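The evening drive to Celeste's

2020-03-25

I have been going through old notes because there isn't much driving to do at the moment. This one is about a trip in September that I never wrote up. It was not a big trip. I had a dining table to deliver, well, half of one: two leaves and a box of hardware that had been sitting in my hallway for longer than I want to say. Celeste Núñez had the rest of the table and no way to seat more than four people.

The whole drive was 340 kilometers. I took the highway for the first part and got off it early, with 135 still to go. Rianne Van Beek thinks this is a waste of time and has told me so more than once. She's right that it takes longer. With no construction the highway saves you 50 minutes, and there is almost always construction. I like the smaller roads better anyway, and I wasn't expected until late.

Packing took most of the morning. The leaves went in flat over the folded seats with a wool blanket between them and an old quilt on top. I used two ratchet straps, the orange ones from Darodus, which I bought for moving a washing machine and have used for everything since. The box of hardware went in the footwell on the passenger side. I also had a cooler bag, a thermos, a flashlight, and the road atlas. I do use the phone for directions, but it likes to send me back to the highway every chance it gets, and I got tired of arguing with it.

I stopped once for gas and soup and then again just to stretch. The soup was lentil and better than I expected, with a roll that was not. I ate it standing up at one of those high tables by the window and read the atlas. From there on I was on two-lane roads, and those are the part of the trip I remember best. The sun was getting low and there was hardly a cloud all day. 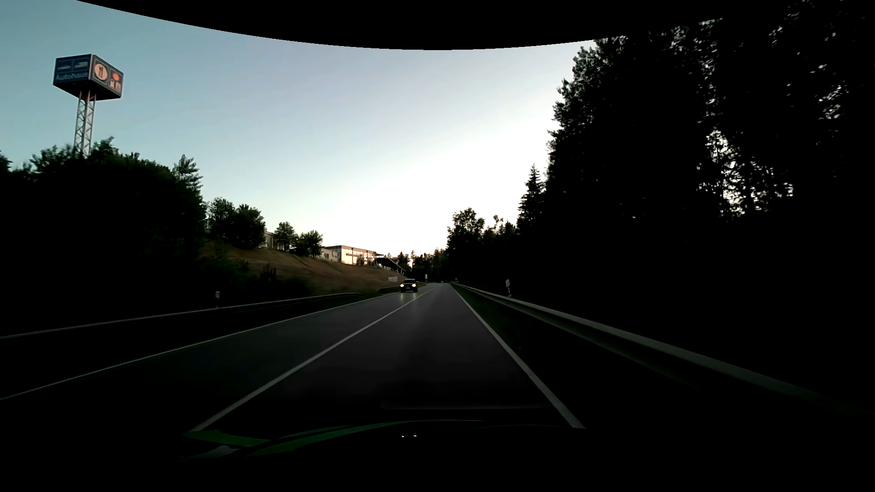
The big sign on its mast, fuel and food on one side, "Autohaus" on the other.

I have a soft spot for signs like that. When I was a kid we judged a trip by how many of them had a fork on them. My father would not stop for fewer than two hours of driving, so we learned to announce them well in advance and then complain as they went by. The little pictures were all we needed. I could read a fuel pump and a knife and fork before I could read anything else.

A few things I noted about driving this kind of road toward evening, mostly for my own use next time:

Clean the inside of the windshield before you leave. I did the outside at the gas station and forgot the inside, and with low sun the film on the glass shows up all at once.

Put the sunglasses where you can reach them. Mine were in the jacket, and the jacket was under the quilt.

Eat before the woods. There is a long stretch without anything open, and I had finished the thermos by then.

The forest part is slower than it looks in the atlas. The bends come one after another and there are side roads joining, and it gets dark under the trees well before the sky does. I keep my speed down there and let anyone behind me go by when there's room. Orest Kushnir hit a deer on a road like that years ago. He was fine, and the car was in the shop for 10 days. I think of it every time the trees close in.

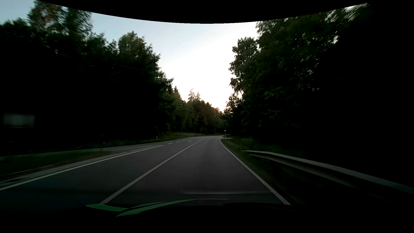 With the straps tight I had no rattling from the back at all, which surprised me. What did rattle was the hardware box. I had put the bolts in a glass jar inside it, and the jar found the bracket and tapped on it through every turn. I put up with it for a while and then pulled over properly and wrapped it in a sock. I should have done that at home. The Totton hardware organizer I own, with the little compartments, was on a shelf in the garage, empty.

For sound I had a radio play that I'd been saving, but I turned it off in the woods and didn't turn it on again. I find I can't follow a story and watch for animals at the same time. After that it was just the tires and the heater fan. I thought about whether the table leaves would still match. The main part of the table has stood by a window for years and the leaves have been in the dark, so one of them was going to be a different color from the other. I'd brought a can of Acuña oil in case we wanted to try to even it out.

They didn't match. The leaves are a good deal more yellow. Celeste put a tablecloth on it and said she had never seen that table without a cloth anyway, so it made no difference to her. We got the bolts in after dinner, with one left over that neither of us could find a hole for. It went back in the jar.

The villages are what I like best on this kind of drive. You come out to a few houses right up against the road, with shutters and steep roofs and a car parked along the wall, and then you are through. At that hour I always wonder what people are having for supper. I slow down more than I need to.

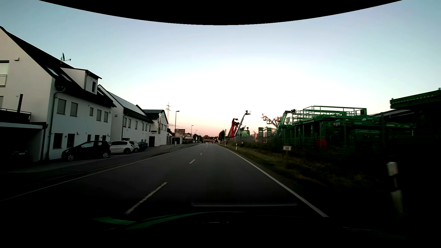

Brenda Villalba wrote to me, when I sent her a first version of this, that I had left out the best argument for the small roads: "You can stop. On the highway you see a bakery and it's gone. I've bought half my furniture from people's front yards on roads like that, and I would have missed every piece of it at highway speed." She also thinks I should have sanded the leaves before oiling them, and she wants to know what kind of wood they are.

It's beech. We haven't oiled them yet. The can is still at Celeste's, under the sink, and I left the quilt there too, so I'll need to go back for that when I can.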